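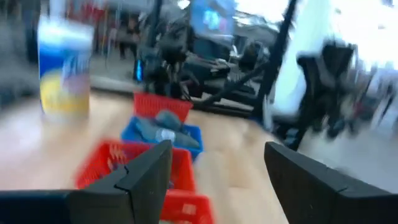
Friday, Leltden bench room. Toiletries sort, second go at the layout. Last time everything went into one deep tote and the small stuff sank to the bottom, so we are back to the small plastic baskets, set out in a line on the wood table. Red for things that stay on the bench, blue for things that go to the wash-up shelf. Gray bottles can lie on their side in the blue one, they fit fine that way and don't roll. Tall canister stays outside the baskets, standing up. It's too tall for them and gets used all day anyway.

Baskets are the ones with the slotted sides. Harries also sells a solid-wall version but crumbs and drips collect in the bottom and we gave up on those in September. The limit we set for one basket is 500 g. Over that the rim bows when you lift from one side.

Order I want people to follow:

1. Clear the table and wipe it down, near edge first.

2. Line up the baskets before anything gets sorted. Leave a hand's width between the last one and the far rail. Green items go in a red basket, keep them together. 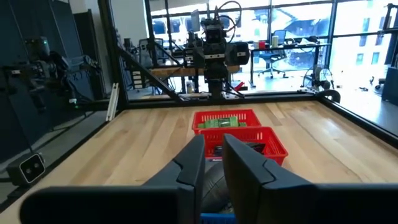 3. Bottles next, then tubes, then small jars. Check caps as you go. A loose cap goes back on before the bottle goes anywhere.

4. Labels up if the shape allows it. Round bottles will turn, don't fuss with them.

Lay the next batch flat along the front of the table before picking from it. Tubes and bottles on their sides are easier to read and they don't knock each other over. Wipes canister goes behind the row of baskets.
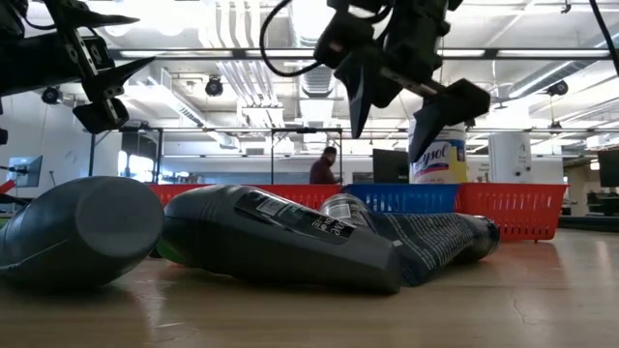 Still to settle is where the half-used ones go. I had them on the Grotis cart but it was in the way of the door, moved it back at 11. Might just give them a red basket of their own and see.

Need 2 more blue baskets. Stock sheet line 1,572, not ordered yet.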